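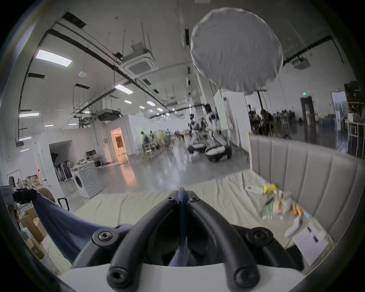 Housekeeping Skills 1
Unit 4: Clearing a Bed and Moving Laundry to the Washer
Prindville Adult Learning Center
Handout updated May 23, 2024

Read this before the practical. Bring it with you, along with the Hopkin workbook.

1. What the unit covers

A bed is a flat surface, and people put things on it. Before any bed can be stripped or made, it has to be cleared. Clearing means three jobs done in a fixed order: take off the fabric items, take off the small items, then check the sheet. Most mistakes in the first practical come from starting to pull the sheet while something is still lying on it.

2. Fabric first

Clothes and loose cloths come off before anything else. They cover other things, and a small packet is easy to miss under a sleeve or a fold.

Pick up one piece at a time. Grip it near the middle and lift straight up. Dragging a piece across the bed pulls other items along with it and can tip them onto the floor. If the piece is heavy, hold it over the bed for a moment before you turn away, so that anything caught in the folds drops onto the sheet.

Check pockets. Pens, coins and paper tissues are the usual finds. A single tissue can spoil a full load.

3. Small items

Sort by where the item goes next, not by what it is made of. Use these groups:

Food and snacks: to the kitchen. Keep bags closed and upright.
Boxes and packages: to the shelf. Do not open them.
Devices: to the bedside table, face up, away from the edge.
Paper: printed sheets stay together in one stack. Never throw out a paper because it looks old. Leave it for the owner.
Anything you cannot place: into the tray marked "Ask."

Carry only what you can hold without pressing it against your body. Two trips are fine.

4. Checking the sheet

Smooth the sheet once with the flat of your hand, from the headboard down. You will feel things you did not see. Look along the gap between the mattress and the headboard. On a padded headboard with vertical channels, run a finger down each channel, where crumbs and hairpins collect. Use the narrow brush for dust. Do not wet the fabric unless the care label allows it.

5. Carrying laundry to the washer

Plan the route before you pick up the load. Look for cords, boxes with open flaps, and furniture corners at hip height. A bench at the foot of the bed is a common place to bump a knee. Walk around it.

Long pieces should be gathered up so that no end hangs below your knees. A trailing end picks up dirt from a hard floor and can also trip you.

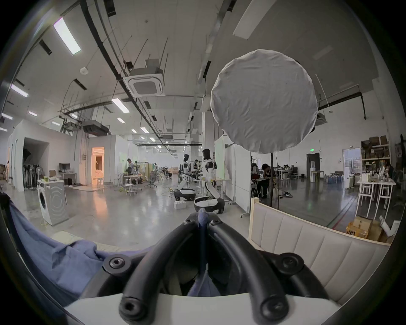 Figure 4.1. Blue cloth held over the bench side of the room, with the front-loading washer at left.

6. At the machine

The course uses front loaders. Clear the top of the machine before a spin cycle, including small containers, which can walk off the edge when the drum is turning fast. Open the door and look inside the drum for anything left from the last load. Put pieces in one by one and shake each one open. A cloth that goes in bunched tends to come out bunched, with the inner folds still soiled.

Fill the drum loosely. You should be able to fit your hand in above the load. Close the door until it clicks.

7. Practical

You have 20 minutes. Start with a bed that has been laid out with mixed items, and finish with the fabric in the drum and the sheet smooth. The check sheet has 11 points. Running the machine is not part of the test.

8. Before next time

Read the Vedance care label chart and learn the wash symbols. Write 300 words on how you would clear a bed that is shared by two people with separate belongings. Hand it in at the Ternby Building desk. Students repeating the unit in October may reuse their written work, but the practical must be done again.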